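Trays, Bins and the Drawer of Shame: sorting small stuff at home
Household Tips » Workshop » Storage
Posted 10/16/21

Every house has the drawer. Ours was in the kitchen, then the hall, and is currently in the garage, where it has had children. It holds picture hooks, half a hinge, the key to a suitcase we gave away, and enough wall anchors to hang the house next door from ours.

I finally emptied it in May. It took 2 evenings and most of my good humor. These are the tips that survived.

Tip it all out at once

Do not sort from inside the drawer. You will pick out the four nice things, feel pleased with yourself and close it again. Turn the whole mess out onto a table you can walk all the way around. A pale tabletop is best, as a black screw on a dark bench might as well be in Lindale.

Put a metal tray in the middle for whatever you're working on right now. Mine is an old roasting pan that came with a stove we no longer own. A raised rim matters more than looks – round things roll, and they always roll toward the vent.

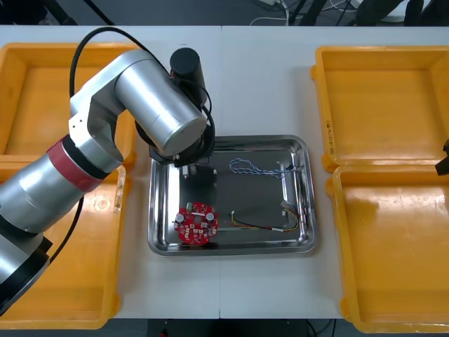 A steel tray with rounded corners and a raised rim.

Few categories, big containers

My first try had 12 categories. There was one for brass screws and another for screws that might be brass. By the second evening I was holding a cup hook over the whole display like a man choosing a wedding suit, and I quit and started over with four:

Things that go into walls
Things that belong to something we still own
Electrical bits
Don't know

"Don't know" will be the biggest. Let it be. Put a date on it, shove it on the top shelf, and if it hasn't been opened in a year, take it out without looking inside. Looking inside is how I came to own a 1990s curtain system twice.

Write on the tray itself

Labels fall off. The fancy label maker I bought ran through its tape in an afternoon, mostly on the word "MISC." A permanent marker on the rim costs next to nothing, and rubbing alcohol on a rag will take it off most plastics when you change your mind. Try a corner first.

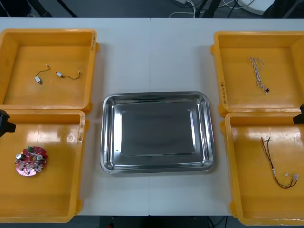

The handwriting doesn't have to be good. It has to be readable to the other people who live with you, who will otherwise put the fuses in with the picture hooks and say they couldn't tell.

Shallow beats deep, by the way. A deep bin is a drawer with ambitions. If you have to dig, you'll stop putting things back, and by the holidays you'll have the drawer again.

Cords, wires and other snakes

Test first, then coil. There's no sense in neatly storing a dead charger, though I've done it for years. Then:

1. Lay the cord out on the table and let the kinks relax. Overnight is fine. If it still wants to be a spring, leave it in a warm room.

2. Make loose loops about as long as your hand. Never wind it tight around your fist or elbow, whatever your uncle did.

3. Hold the loops with a strip of hook-and-loop tape or a bread-bag clip. Rubber bands go gummy and stick to everything.

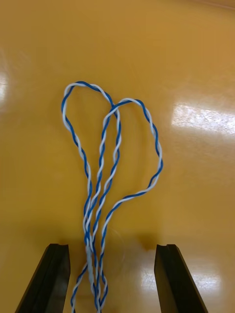 Cleaning the bins

Plastic bins collect a gray fluff that I've decided not to investigate. Warm water, dish soap, an old toothbrush for the corners. Rinse, then stand them on edge on a towel. Skip the scouring pad, as the scratches hold dirt forever.

For old sticker goo, rub in a little cooking oil, wait ten minutes, wipe it off and wash again. I've paid good money for a bottle that does the same thing with more perfume.

Do put the bins back on the table bare before you refill them. You'll be tempted to drop everything straight in. Wait until they're dry right into the corners, or your screws will be rust by spring. I lost a full box of finishing nails that way, and I still think of them fondly.

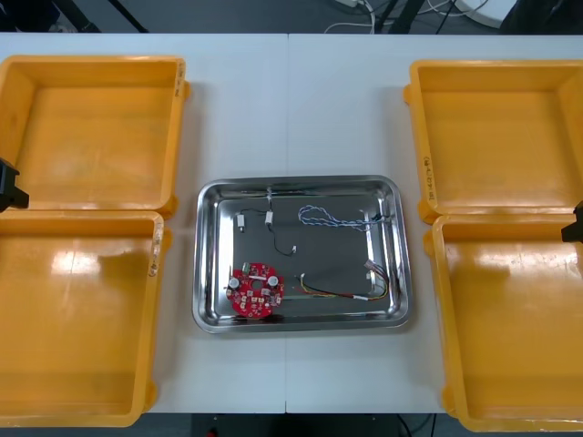

Temitope Lawal
Home and Workshop Editor

A few leftovers from the mailbag. Yes, muffin tins work for very small parts, but buy your own and don't borrow the good one. Egg cartons work until someone sneezes. Baby food jars are fine if you have a baby or a strong stomach.

And to the reader who asked how many loose screws I ended up with: 416, and I only know because my son was being paid by the screw. We've since moved him to a flat rate.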